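Handheld gripper demos vs teleop, our numbers

bjarke_bach
We finished the comparison on the Sengar task set. Same policy, same training steps, 100 demos each way. Handheld gripper data got 68 percent success on the arm, teleop data was lower on everything except the drawer task. Collection took 4 afternoons instead of two weeks.

rabreu
How many people collected? If it was one person for handheld and a group for teleop, you're measuring the person.

bjarke_bach
2 people, same two for both.

mgilmartin
I don't buy the 68 yet. We ran something close at Clultholm and the gain went away when we moved to a room that wasn't in the training data. Did you test in a new room?

bjarke_bach
Not yet. All the evals were in the hall. One view from the wrist camera, with the marker card up and people working behind it:
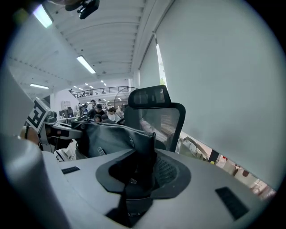
Liam Cronin
Then I agree with Muireann. Hold out a room and rerun before you write it up. I'd also report the drawer task by itself, averaging it in hides the one case where teleop won.

bjarke_bach
Fair. Drawer gets its own row. New room probably in March.

rabreu
Still think the sample is small but post it when you have it.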